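Workshop Tips: Comparing Grippers on Small Rounded Items

Mandley Technical Workshop, guidance for members
Issued 2020-02-25

Members who book the automation bench often ask which gripper they should fit and how a fair comparison should be run. The following tips are drawn from the trials held at the bench since October, in which the Troris two-finger gripper was compared with the Laur gripper on the same arm. A total of 419 picks were logged. The advice applies equally to members who bring their own equipment.

Before you begin

Fit one gripper and leave everything else alone. The arm, the controller settings and the height of the bench should stay as they are until both grippers have been tried. Members are asked to write the settings on the bench sheet before the first pick – memory is not a reliable record at the end of a long session.

Check that both fingers close to the same point. On the Troris this is set with two screws at the base, which should be finger tight and then given a further quarter turn. The Laur is set from the controller menu.

Choosing the items

Begin with something rounded and smooth. Square blocks flatter almost any gripper and tell you very little. Long items with rounded ends are more demanding, and it is worth repeating each pick with the item lying at a different angle to the fingers.
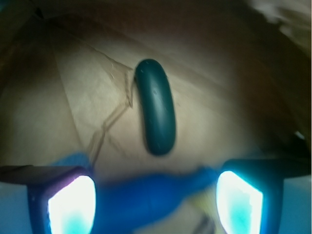
Keep the same set of items for the whole comparison and store them together in a labelled tub. If an item is lost or damaged, note the change on the sheet and repeat the earlier picks with its replacement. Fourteen picks per item is the minimum we accept for the shared log. Fewer than this and one lucky attempt can alter the result.

Wipe the finger pads between items with a dry cloth. Solvent cleaners are not to be used on either make, and any pad that has begun to lift at the corner should be reported at the desk.

Speed and force

Start slowly. The Gaken controller accepts a closing speed from 1 to 200, and our trials were run at 175 only after the slower settings had been completed. Raise the speed in steps and keep the force unchanged while doing so. When the preferred speed has been found, return to it and adjust the force by itself.

A firm grip is easily mistaken for a good one. Lift the item, hold it for a count of five and lower it to the bench before opening the fingers. Record a slip even if the item was not dropped.

Cameras and lighting

The wrist camera should be focused at the distance at which the fingers meet the item, and the focus ring then locked. Carry out this check with the room lights on and again with them off.

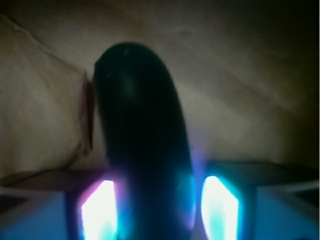
Exposure is the setting most often left on automatic, and we advise against it. The camera will respond to whatever is brightest, and readings taken a minute apart may no longer be comparable. Dark items need particular care. With a nearly black, rounded item standing between two lit finger panels, the panels come out almost white and their blue light falls on the item's lower part, so a colour reading is better taken higher up, near the crown. Set the exposure by hand for the item and accept that the panels will be too bright.

A plain, pale background is helpful when the outline of the item has to be found by the software. Gentle creases are seldom a difficulty, although a sharp fold close to the item may be taken for an edge.

Keeping the record

Save the log under the gripper name followed by the session number. The shared folder now holds 1,529 files, and those without a proper name cannot be traced. Results for the Troris and the Laur should be kept on separate sheets and brought together only when both are complete.

On our own results, the Troris was the steadier of the two on long items and the Laur was quicker to set up. Neither is recommended for soft fruit. Members wishing to borrow the Laur should reserve it at the desk and return it with its cable and both spare pads.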